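Home | Productions | Funding | Reports | Contact

Gunside: progress report to the Laltlow Screen Fund
Reporting period ending December
Prepared by Annelore Ehlers, line producer, Jallgate Pictures

1. Status

Gunside is a feature-length thriller set in a decommissioned grain port. Principal photography is complete. The picture edit is at its third assembly, which runs 17 minutes over the contracted maximum of 82. The overrun sits almost entirely in the second act, where the harbourmaster's search of the silos was covered from more angles than the script called for. The editor has identified two subplots that can be reduced without new material. Removal of the ferry subplot in full is held in reserve.

2. Photography

The final block was four night shoots on the wharf. One was stopped early by wind above the safe limit for the lighting lift, and the unshot pages were moved to the following night. No additional crew days were charged. The scene in which Vogler crosses the catwalk was simplified after the rigging inspection — he now enters from the lower stair, and the fall takes place off screen. The director and the stunt coordinator signed off the revised version before the block began.

Two pickup shots remain: an insert of the ledger and an exterior of the customs shed in daylight. Both can be done by a reduced unit in a single day.

3. Post-production

Sound editorial has started on reels one and two, which are considered stable. Location dialogue from the silo interiors has a long natural echo and is usable for wide shots only. Replacement dialogue will be recorded for the close coverage, with two principal cast members required. Both have confirmed availability.

The composer has delivered sketches for the opening, the first disappearance and the closing titles. The fund's reader asked for less music in the first half hour. The sketches reflect that note and leave the opening sequence without score until the title card.

The visual effects list has been reduced and is now mostly paint-out of modern signage and safety rails. The one large item is the flooded basement, where the water level has to be raised in post. A test was reviewed at half resolution and the surface movement was accepted. The colour of the water was not, and a second test is due with the next assembly.

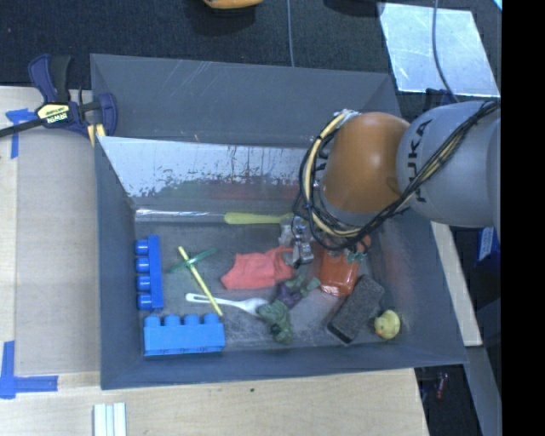
Grading has not been booked. The colourist has asked for a locked cut before quoting, and we agree with that order of work. The contingency line for grading is unchanged.

4. Budget

Expenditure is within the approved total. Overspend on night catering and generator hire has been offset by the saving on the catwalk rig. Contingency has been drawn on once, for replacement dialogue, and more than 400 dollars of that draw was returned when the studio rate was revised. A full cost report is supplied separately.

5. Risks

The main risk is running time. If the cut can't be brought to the contracted length at the next assembly, we will request a meeting before any sound work proceeds on reels three to five. A secondary risk is winter light for the customs shed exterior, which has to match footage taken in early autumn.

6. Next period

Lock picture. Complete both pickups. Record replacement dialogue. Deliver the second water test and a revised post schedule to the fund.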